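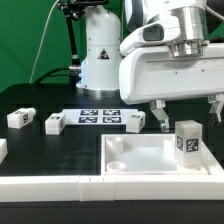
# Minutes – Herari kit review, Feb 26, 2025

I took the notes again, so blame me for the spelling. We met in the small room at Vultedholm, and everybody made it this time, even if a couple of us were still eating.

## 1. Where we are with the trial

We have the two-arm Herari kit from Mallska until the end of May. It comes with the arms, the tagged blocks, the marker board, the tray and a year of the Kun software. I said I like the tags a lot more than I expected to. You print a marker, stick it on, tell Kun which number it is, and you're pretty much set. Two people said the same. One person thinks we'll get lazy and put tags on everything, and wants at least one task done with plain parts before we decide. Agreed.

## 2. Setup

The manual needs work. The calibration chapter sends you to a page that doesn't exist, and we lost most of a morning to that. Mallska's support line was friendly and sent over the missing page the same day – I've put it in the shared folder under "Herari docs."

We also talked about cables. The short one in the box is too short for our bench, so we'll ask what a longer one costs.

## 3. The block and tray task

This took up most of the meeting. The idea is to pick up a tagged block from the tabletop and set it upright in the tray without knocking the pegs. Our log has 1,134 tries so far, and 900 of them counted as good. That's better than I would have guessed in the first week!

Most of the misses are with the tall see-through block. My feeling is that the gripper opens wide enough and we're just coming down at a bad angle. The other view is that the tags on it are hard to read when light gets into the block. We went back and forth on this for a while and didn't settle it. We'll run 100 more tries with the room lights turned down, and then compare.

## 4. Price

Mallska's quote for extra support is $320 a month. Nobody loved it. We'd take it for the first few months if they let us cancel when we want. We still need the full purchase price in writing.

## To do

- Ask Mallska about the longer cable, the cancel terms and the written price (me)
- Run the low-light tries and add them to the log (bench team)
- Pick a task with plain parts (bench team)
- Send Mallska our list of manual mistakes (me, once I've cleaned it up)

Next meeting is when the low-light tries are done. I'll send a note around.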